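Moriarty Street Kitchen: Gallery

Posted March 5, 2023

I have been sent more cookware than I have cupboards for, and most of it arrives with a card promising to change how I cook. This gallery page is where I look at the stuff properly and say whether I believe the card. Some months that means a lot of pictures. February was mostly spent arguing with myself about saucepans and soup vegetables, so the page is short this time and the captions are long.

The starting point was the Dorner method, as set out in the little booklet that came with a box of spring vegetables. The booklet says a pot of soup should be built "from the green onion outward", which sounded to me like something written by a person paid per page. The idea is that you stand the onion in the pan first, root end down, and plan everything else to suit it. I have made soup for years by chopping whatever was going off and adding water. Still, I said I would give it a fair go.
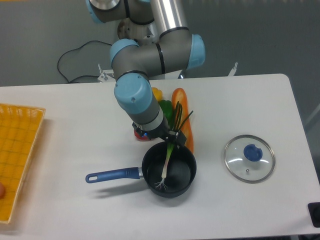

Green onion, roots down, black saucepan. Peppers and a long orange vegetable waiting their turn behind.

About those roots. Dorner wants them left on, scrubbed, and simmered with the rest for flavour. I'm not convinced. I tried a pot with and a pot without, and if there was a difference it was smaller than the difference between stirring and forgetting to stir. What I did notice with the first pot was grit, even after 2 rinses. Trim them. If you want them for something, stand the white ends in a glass of water on the sill and they'll shoot again, which is a better use of a root than soup.

The saucepan colours deserve a word too. Black with a blue handle is cheerful enough, and the hole in the end of the handle means you can hang the thing up, provided you own a hook and a wall that will take one. My rental has neither. I'm less sure about long handles generally. On a small stove they stick out over the neighbouring burner or over the floor, and I've caught my sleeve on both. Nokum, the shop down the hill, sells the short two-handled kind for slightly more money and I keep going back to look at them.

As for nonstick, I have heard "lasts a lifetime" too many times. Whose lifetime? The last dark nonstick pan I bought gave me two good years and then began to hold on to eggs. A saucepan probably gets off easier than a frypan, as it's mostly boiling things, but I would still keep the metal spoon well away from it and ignore anything printed on the sleeve.

The peppers I have no quarrel with, except on price. Yellow costs more than green everywhere I shop, and once it has been in broth for half an hour I defy anyone to pick it out with their eyes shut. Buy green for the pot and save the yellow for a salad, where the colour earns its keep. The booklet puts both in the soup and gives the reason as "harmony".

Also in the booklet: a claim that more than 360 soups can be made from the one box. I got to four before I was repeating myself, and one of those was just the third with pepper on it.

The verdict, such as it is. The soup was fine. It was fine before as well. I'll keep the white tabletop for pictures, as it shows up every crumb and keeps me tidy, and the booklet has gone under the short leg of the bookshelf.

Next up is the Pronetside steamer basket, which is meant to fit any pan. I've measured mine and I have my doubts.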